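**Gitanar: simulated cabinet tasks, progress to the end of March**

Prepared for the Lykkegaard program office

The short version is that we are a little behind on the thing we promised and a little ahead on something we didn't. I gather this is the usual ratio.

The proposal asked whether a policy that sees only through a wrist camera could learn to open cabinet doors in simulation, with no overhead view to bail it out. We committed to 500 training episodes across 9 kitchen layouts. The episodes are done. Two of the layouts had to be rebuilt after the Gollby asset update moved every hinge axis to the wrong side of its door. The arm learned to open them anyway, in a manner that would void any warranty, and we threw those runs out.

**Viewpoint**

Most of the quarter went into the question of what the wrist camera sees when it gets close to furniture. Our baseline was trained on tidy, front-on approaches and fell apart whenever the arm came in low or at a slant. Dark wood was the worst of it. A door, a rail and the underside of a panel in the same brown finish are easy for a person to tell apart and were, to our encoder, one large brown opinion.

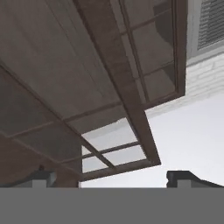

We tried the obvious fix first, which was more data from awkward angles. It helped on layouts the policy had already seen and did very little on held-out ones. What did help was feeding the encoder a short history of 4 frames along with the gripper pose at each one, so that the edges nearby shift against the ones behind them and the policy gets a cheap sense of depth. On the held-out layouts, success on slanted approaches is now up to 2 times the baseline. The baseline was bad, so please hold the champagne.

**Still broken**

- Glass. Reflections in the panes change with the arm's position, and the policy sometimes treats them as something to grab.
- Recovery. Once a finger misses the handle, the arm backs off and repeats the same miss with great confidence.
- Render time on the Jimside cluster. Our jobs wait behind everyone else's, and the queue is longest in the afternoon – we now submit at 5 a.m. like bakers.

**Next quarter**

We will freeze the layouts, rerun the history model with fresh seeds and start on glass doors as a separate task. Spending is on plan apart from storage, where we'd like to move some of the unspent travel money. The revised table is in the usual folder, under a file name I apologize for.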